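Clumance — setting the table, notes on the set

Hello! I put this collection together because I like laying tables, and I kept wanting one tidy place for all the bits. It holds 3,759 pictures of plates, bowls and small things being put on or near them, sorted into 54 folders by what's on the table.

What's in each folder
- the pictures, numbered from 1
- notes.txt, my own scribbles about the crockery (spelling not guaranteed)
- colours.csv, one row per dish

Colours were a pain. I've put anything pinkish under "pink", salmon included, after going back and forth on it for most of November. If you want finer shades, the old list is still in the Mak folder — almost 130 names, and I'd not wish them on anyone.

Known problems
Folders 12 and 31 share some pictures. Bowls with a very low rim may be filed as plates, and the other way round. Version 2 fixes the Molludberg folder, which had the wrong notes in it.

Use it for whatever you fancy, just keep this file with it.
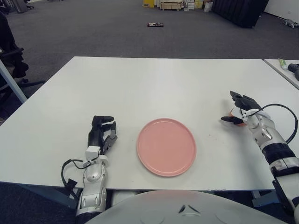 Round pink plate on a white table, orange item to the right.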